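What I Learned From Watching a Robot Miss

In June I went to the open day at Vandham, where the company Datwood shows its bin picking work to customers, students and anyone who signs the list at the door. I write about factories for a small trade newsletter, and I have been to many such days. Usually I come home with a bag of brochures and the feeling that I saw a very good film. This time I came home with an opinion, and I want to defend it.

My opinion is that a demonstration should be allowed to go badly in front of the guests.

The program had two parts. In the first part we sat in a hall and looked at slides about Plidura, the software which decides where the gripper should close. The slides said that the system had made 4000 picks during the winter. It is a big number and I wrote it down, but I did not know what to do with it. Were they easy picks? Did a person arrange the parts before each one? The speaker was polite and answered that all this would be in a report later. I am still waiting for the report.

In the second part we walked to the cell in groups of 15, and there I understood more in a few minutes than in the whole hour before. The task sounds almost childish. There is a metal bin, there are colored blocks on the bottom of it, and the arm must take them out. The engineer at the cell mixed the blocks with her hand and did not look at how they fell. Then she started the program.

The first pick was clean. At the second one the gripper went down next to a block, touched it, turned it a little and closed on air. Somebody behind me laughed, not in a bad way. The arm went up, waited, and tried again from another side. Now it worked, and people clapped louder than for the first.

I asked the engineer if she was not nervous to show this. She said that she was more nervous at her previous job, where every move was prepared and a visitor could ask to change something at any moment. I think this is a very wise answer. If you show only the moves that you prepared, you must be afraid of each question. If you show the real state of the work, a question is only a question.

I know the other side of this argument, because I heard it at lunch. A man who buys equipment for a packaging plant told me that he cannot bring such a story to his boss. His boss will hear "it missed" and nothing after it. He compared the visit with the Wei project, where he saw a robot work for a full shift without one stop. I believe him. But he also told me that when they put a similar machine in their own plant, the light from a window was enough to confuse it, and it took them a long time to find the reason. Nobody at that beautiful demonstration had opened a curtain.

For me this is the heart of the matter. A buyer does not need to know that the robot can do the task once under good conditions. He needs to know what it looks like when the task goes wrong, how long the arm stands still, and who has to come and help it. These things cost money every day, and a polished show hides exactly them.

I would ask the organizers for one improvement. Please let a visitor mix the blocks. The engineer was fair, I am sure, but a hand from the public would convince also the people who came with doubts. And please put the number of misses on the slide, next to the number of picks. I would have trusted the 4000 much more with a smaller number beside it.

Datwood says it will repeat the open day next year, with harder parts. I have already asked for a place in the first group.
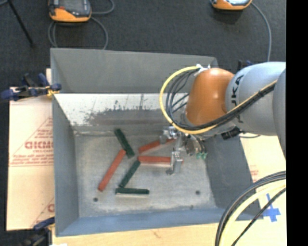
The picking cell at Vandham, with red and green blocks in the bin.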